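Gripper comparison, bin-picking cell: Helumel out, Sopacua stays on for now

The Dosstead bench has finished the first half of the gripper comparison announced in the last issue. Both candidates were mounted on the same KUKA arm, with the same controller settings, and run against the mixed bin. Scoring followed the Lasterlow sheet: one attempt per cycle, no operator correction, and a pick counts only if the item is released inside the place zone.

Each gripper was given 400 attempts. The Helumel has the shorter fingers and the faster close, and it did well on blocks and on anything with a flat side. It did poorly on thin items lying flat. The fingertip radius is too large to get under a handle, so the gripper closes on air or pushes the item toward the wall. The Sopacua is slower by a noticeable margin but its narrow tips reach the floor of the bin without the palm touching the item next to it. On toothbrushes and similar shapes it was clearly ahead.

Soft items were a draw. Both grippers pick up a work glove without trouble and both sometimes drop it when the wrist turns before the lift is complete. We have moved the wrist rotation later in the path for both.

Cable routing took more time than planned. With the Sopacua mounted, the first routing pulled tight at the end of wrist travel and the controller logged 12 torque warnings in one afternoon. Lauri Seppälä rerouted the bundle with a wider loop at the wrist and moved the strap farther up the arm. No warnings have been logged since. Anyone mounting a different tool should check the loop at both wrist limits before running at full speed.

Clear plastic remains the weak point of the cell, and that is a camera problem. The depth image has holes where the item should be, and the planner then picks a grasp on whatever lies under it. Changing grippers made no difference here. We tried 2 exposure settings and kept the shorter one, which reduces glare from the bin floor but does not fill the holes.

The second half of the comparison starts Thursday and uses the same item set in a fuller bin. Please do not move the clamp or the blue tape on the work surface, as the calibration depends on the bin position. Logs from the first half are in the shared folder under run 1390. 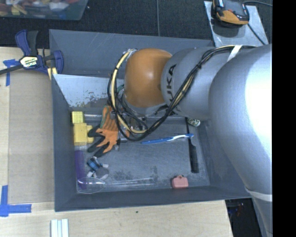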